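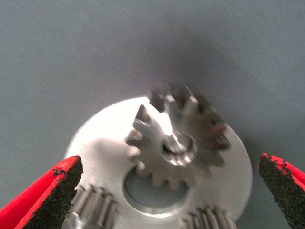 Subject: Re: [oltar-data] Wrist view and blurred starts

On the gear task, the Findero group wrote:

> We are at 34 demonstrations on the plate with the spur gear and the two finer gears. Several episodes open with motion blur on the spur gear. Do we drop them, or trim to the first sharp image? Also, is the grit on the finger pads a problem if it is worn?

Keep them. The policy will meet the same blur at run time, and trimming shifts the start pose. Drop an episode only if the spur gear stays blurred for more than 10 consecutive images.

On the pads: a chipped tip is acceptable for training, but log it. Ivard changed pads halfway through a set without a note and we could not separate grip slips from operator error afterwards. Please add a `pad_state` field to the episode header:

- `0` new
- `1` worn, red showing through
- `2` replace before next session

Two further points.

1. Glare on the plate. Leave the lamp where it is for this batch. A second batch of 8 with the lamp moved is more use to us than mixed lighting in one.
2. Start position. Open the fingers either side of the assembly, clear of the gears - the Benavides loader rejects any episode that begins in contact.

Failed grasps go in `failed/`, unedited. Please do not delete them.

The header change is on the Oltar main branch.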